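4. Written Reasons in Furnished-Tenancy Decisions

4.1 The duty and its scope

The duty to give reasons is usually discussed in connection with courts. Most people whose homes are affected by a public decision never reach a court. They deal with a licensing office, a rent board, or a hearing officer who sits alone and decides on the papers. Whether such a body must explain itself, and how fully, depends in the first place on the statute that created it and only then on general principles of fair procedure. The rights literature has tended to start from the general principles and work down. In this section we start from the decision letters.

The two municipalities studied, Emby and Mathur, use the same model ordinance for furnished tenancies. The ordinance gives a hearing officer power to reduce rent, to order repair or replacement of listed furnishings, and to confirm or set aside a notice to leave. It requires that a decision be "in writing and state its grounds." It does not define grounds. The officers in both places have read the phrase as satisfied by a reference to the relevant clause of the ordinance, and the standard letter issued through the Prukent case system is built on that reading. The letter has a field for the clause number, a field for the outcome, and a free-text field labeled "remarks," which may be left blank.

Gatti (Tullio Gatti, unpublished working paper) argues that the citation of a clause is a ground in the formal sense only. On his account, a person who has asked for a repair and been refused under clause 12 knows which power was used but does not know whether the officer disbelieved the evidence, thought the defect too minor, or considered that the tenant had caused it. These are separate findings, and each would call for a different response on review. We adopt his distinction and refer below to formal grounds and substantive grounds.

The distinction is not always easy to apply. Some clauses are narrow enough that citing them conveys the finding. Clause 9, for example, bars any application made after the tenancy has ended, and a letter that cites clause 9 leaves the tenant in little doubt. We treated a bare citation of a narrow clause as substantive where only one finding of fact could have led to it. Clauses 12, 14, and 17 were treated as broad in every case.

4.2 Material and coding

The offices supplied 689 decision letters. We removed duplicates, letters withdrawn before they took effect, and letters that dealt only with fees. This left 621 letters for coding. The final batch was received on Fri 20 April, and nothing issued after that date is included. Names and addresses were removed by the offices before transfer.

Each letter was read by two coders, who recorded the type of application, the clause cited, the outcome, the party that applied, and whether any substantive ground was stated. A substantive ground was recorded if the letter contained at least one sentence linking a finding of fact to the outcome. The sentence did not have to be persuasive or complete. "The inventory was not signed by the tenant and is given no weight" was coded as substantive. "All evidence was considered" was not.

Where the coders differed, the letter was read again by both together. Most differences concerned sentences that repeated the wording of the ordinance with one or two facts inserted. We resolved these in favor of the office if the inserted fact was specific to the dwelling or the tenancy. The effect is to overstate compliance slightly, and the results should be read in that light.

We did not have access to the application forms or to the evidence filed with them. It follows that we can say whether a reason was given but cannot say whether it was a good one. Nor can we say what was said to the parties by telephone. Staff in both offices stated in interviews that oral explanations are common when a party calls after receiving a letter. No record is kept of these calls.

4.3 Results

A substantive ground was stated in 255 of the 621 letters. The remaining letters gave a clause number and an outcome, in some instances followed by a general statement that the file had been reviewed.

The presence of substantive grounds varied more by type of application than by municipality. Letters confirming or setting aside a notice to leave were the most likely to contain them. Officers explained this by reference to the consequences for the tenant and to the fact that such decisions are the ones most often appealed. Letters on rent reduction came next. Letters on repair or replacement of furnishings were the least likely to contain any explanation at all, and it was in this group that the blank remarks field was most common.

Outcome also mattered. When an application was granted in full, reasons were seldom given, and the officers we spoke to did not regard this as a gap. Their view was that a successful party has no need of an explanation. The difficulty is that every application under the ordinance has two parties. A landlord ordered to replace a bed has lost something by the decision and is entitled to know why, in the same way that a tenant refused the replacement would be. The letters granting tenants' applications were addressed to both sides in identical terms, and the landlord's copy was no fuller than the tenant's.

We found no clear relation between the length of a letter and the presence of substantive grounds. Several of the longest letters consisted almost wholly of standard paragraphs on payment, appeal periods, and the storage of personal data. Some short letters met the test in a single sentence.

4.4 Repair and replacement cases

The repair and replacement group deserves separate treatment. It is large, the sums in dispute are modest, and it is the group in which the argument for short-form decisions is strongest. A hearing officer who must decide whether a wardrobe door is broken can fairly say that a page of analysis would be out of proportion to the issue.

Proportionality is a sound principle, but it governs the amount of reasoning and not whether reasoning is present. In the letters coded as substantive within this group, the operative sentence was often very brief. Examples include "The listed mattress was in place on the inventory date and was missing at inspection" and "The damage is ordinary wear and is the landlord's to repair." Neither would have taken more than a minute to write. Each tells both parties what was found and what they would have to show on appeal.

A second feature of the group is its reliance on the inventory. The ordinance treats the signed inventory as presumptive evidence of what was supplied and in what condition. In a contested case the officer must decide whether the presumption has been displaced, which calls for some view of the competing evidence. Where the letter is silent, the losing party cannot tell whether the presumption was applied at all. One of the officers in Mathur stated that she applies it "automatically." Another in the same office stated that he gives it weight only if the inventory describes condition as well as listing items. Both positions can be defended under the wording. That two officers in one building hold them, and that neither appears in the letters, is a problem of equal treatment as much as one of reasons.

The inventories themselves are uneven. The form recommended with the ordinance has separate columns for the item, its material, and its condition. Many landlords use the commercial form sold by Evby, which has one column. A tenant whose inventory reads "bed, complete" starts from a weaker position than one whose inventory names the mattress, cover, frame, and headboard individually, and the difference is settled before any dispute begins. The ordinance does not require the recommended form.

4.5 Review and the cost of silence

An appeal lies to the county court on a point of law only. A party who wishes to argue that the officer ignored relevant evidence must first establish what the officer took into account. If the letter does not say, the court may ask the office for a supplementary statement. The practice has two weaknesses. The statement is written after the challenge has been filed, when the officer knows which points are disputed. It is also written from a file that may contain no notes, so that the officer is asked to reconstruct a decision from memory.

Courts in comparable systems have been divided on whether later reasons can cure an earlier failure. The stricter view is that a decision without reasons is defective when issued and should be made again. The more lenient view allows later reasons if they clarify what was already evident and do not supply a new basis. On the material before us the lenient view would assist the offices in few cases, as there is generally nothing in the original letter to clarify.

It might be said that the low number of appeals shows that the parties are content. We do not draw that inference. The appeal fee exceeds the value of many of the furnishings in dispute, and a party who has been given no reasons has nothing to take to an adviser. A low rate of appeal is consistent with satisfaction and equally consistent with the absence of anything to appeal against.

The change required is small. The remarks field in Prukent could be made mandatory and relabeled "findings," with a prompt asking for the main fact found and the evidence relied on. This would need no amendment to the ordinance. It would not ensure good reasons, and there is a risk that officers would fill the field with a stock sentence. Periodic reading of a sample of letters by someone outside the office would be needed to detect this. Section 5 considers who might carry out that reading and under what authority.

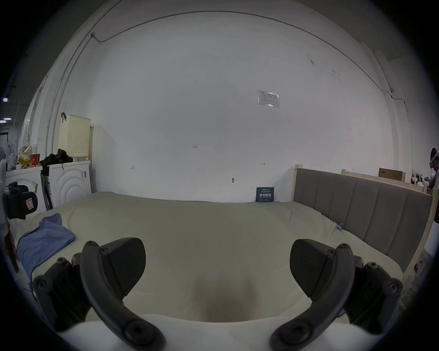
Figure 5. Bed with mattress cover, light wooden frame and gray upholstered headboard.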